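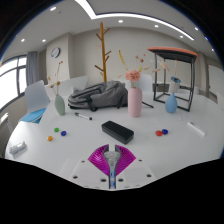
Geldale to replace meters at 2,124 addresses

The Geldale water district will begin replacing residential water meters in November, starting with the streets north of the Leston reservoir. The work covers 2,124 service connections and is scheduled to take 27 weeks.

The existing meters are mechanical units read on foot once per quarter. Most were installed in a single campaign and have passed their rated service life of 20 years. District records show that worn meters of this type tend to under-register at low flow, so that slow leaks inside a property may not appear on the bill at all.
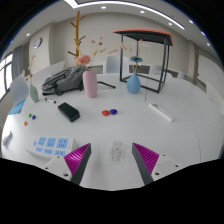

By the Aderville Record utilities desk
Filed under: Water, Public works

The new meters have no moving parts in the measuring section. They record flow hourly and transmit a reading once a day to receivers mounted on existing pump houses. The district said the battery in each unit is sealed and cannot be changed in the field — the whole meter is swapped when it runs down.

Supply to each property will be shut off for about 40 minutes during the exchange. Residents do not need to be at home if the meter is in a curbside pit. Where it is in a basement or utility closet, the contractor will leave a card with a booking number and a choice of morning or afternoon visits.

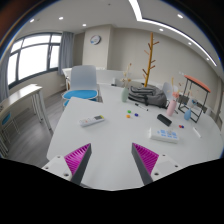
Properties with a service line narrower than three-quarters of an inch will be listed separately and handled at the end of the schedule. The fittings on those lines are not compatible with the new meter body, and an adapter has to be installed on each side. The district expects these visits to take up to 4 hours.

Billing will stay quarterly through the changeover. The final reading on the old meter will be written on the work card and should be kept until the next bill arrives. Customers may notice discolored water for a short time after the supply is restored; the district advises running a cold tap, with the aerator removed, until it clears.

Aderville, which buys its water from the same source, has no replacement planned. Its meters are on a separate contract.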